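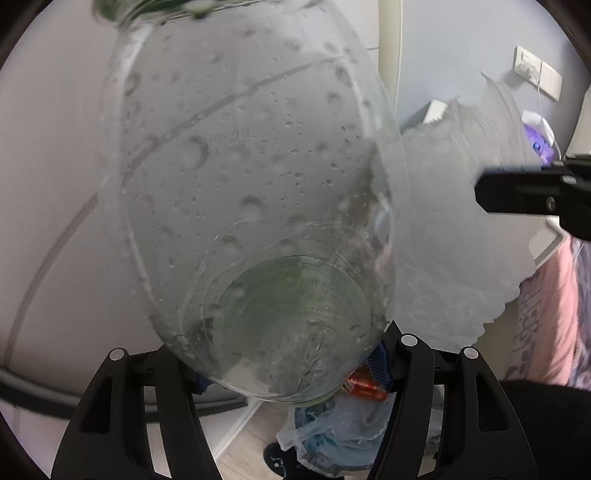 Kinga Antal wrote under my last post that I should stop fussing about the recycling and just get one big bin, throw everything in it, and take the whole lot out when it's full. She has done it that way for years and her kitchen is tidier than mine will ever be, so I took it seriously! I really did try it. I lasted one week, and then I went back to sorting, because I have found out something a little embarrassing about myself, which is that I love this job.

So this is a whole post about picking up bottles and bags and wrappers. You have been warned.

## The big clear bottles

Let's start with my favorite. A large clear plastic bottle is a beautiful thing once the drink is gone. Leave a bit of liquid in the bottom and put the cap back on, and the next time you look the walls can be covered in little droplets, dozens of them, all different sizes. The one in the photo has a small pale greenish puddle sitting in the rings of the base. I have a soft spot for those bases. All those rings and ridges molded into something that costs next to nothing!

Pretty or not, the puddle has to go. My routine for bottles:

1. Cap off, pour whatever is left down the sink.
2. A splash of plain water, cap on, a good shake, pour again.
3. Stand it upside down in the dish rack while I do everything else.
4. Squash it from the middle, then put the cap back on so it stays flat.

Step 4 is where I went wrong for ages. I used to squash first with the cap on tight (impossible, you just end up wrestling an air pillow) or squash and leave the cap off, and then the bottle would slowly creak its way back to full size in the bag at 11 at night. Cap on at the end. It changed my life, or at least my hallway.

Check what your own pickup wants with caps, by the way. Ours takes them on. My sister's town wants them off and in the trash, and she keeps a jar of them anyway, for what purpose I couldn't tell you.

## Frosted cups

The milky, see-through cups are trickier. I keep finding them in with the bottles, because they feel like the same sort of stuff, and for a long time I treated them that way. Now I turn every cup over and look for the number on the bottom, and if I can't read it I hold it up to the window over the sink. Our building's sheet is picky about which numbers go in.

The good ones I keep! A sturdy frosted cup is perfect for starting seeds. Three holes in the bottom with a hot nail, some potting mix, and there's your basil. I started a row of them in April on the kitchen windowsill and the light comes through the sides so nicely that I could see the roots before the leaves amounted to much. The cup also stacks inside the next cup when you're done, so a whole season of gardening fits behind the flour.

## Snack wrappers

Shiny wrappers go in the trash here, no way around it. I used to feel bad enough about this to leave them lying around until I'd made up my mind, and that just meant a floor with wrappers on it. They turn up everywhere: beside the couch, under the table, and once inside a rain boot.

What helps is flattening each one and tucking it into a bigger one. A big chip bag will swallow a surprising number of candy wrappers. Then fold the top over twice and the whole thing goes out in one piece, no crumbs.

## Plastic bags

Crumpled plastic bags take up so much room for things that weigh nothing. I've tried folding them into those neat little triangles (very satisfying, about four bags in and then I want my evening back). Now I smooth each one on the counter, push the air out with my forearm, roll it up from the bottom, and stuff it in an old tissue box. When the box is packed I stop and take the extras to the drop-off by the grocery store.

Bags with something sticky inside don't make it into the box. I learned that one in July.

## The crates

I sort into three plastic crates with holes in the sides, the kind sold for closets. Mine are from Grundton, the little housewares place next to the bus stop, and I chose them because the holes let everything air out. A drop of water left in a bottle doesn't bother anyone that way, and if a crate does get sticky I stand it in the shower and rinse it right through.

Bottles get the biggest crate, cups and tubs the middle one, paper the smallest. When I have music on and a cup of tea going, the whole floor is clear before the tea is cool enough to drink. I look forward to it all day, I swear.

And Kinga, I did keep one part of your system. There's now a single basket by the couch where everybody can throw anything, wrappers and bottles and all, and it comes to the kitchen with me in the evening to be sorted. The family likes it, the floor looks better, and I get a nice mixed pile to work through. Next time I want to try your trick with the vinegar for the smelly juice bottles, so please write down how much you use!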